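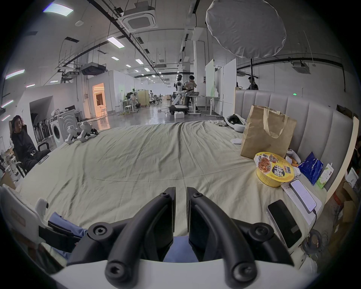 The bag by the headboard

Home | Stories | Poems | Archive | About

I'd been in Gorberg for 15 days when Hemant Rawat rang to say he'd sold the boat. Sold it! Our boat, the one we'd bailed out all August (mostly with my good saucepan), gone to a man from Brurdale for 900 and a bicycle.

"You can have the bicycle," he said.

I ate my noodles and sulked. Then I looked up the trains to Dindivville, and there was one at 2, and well, I've always liked a bicycle.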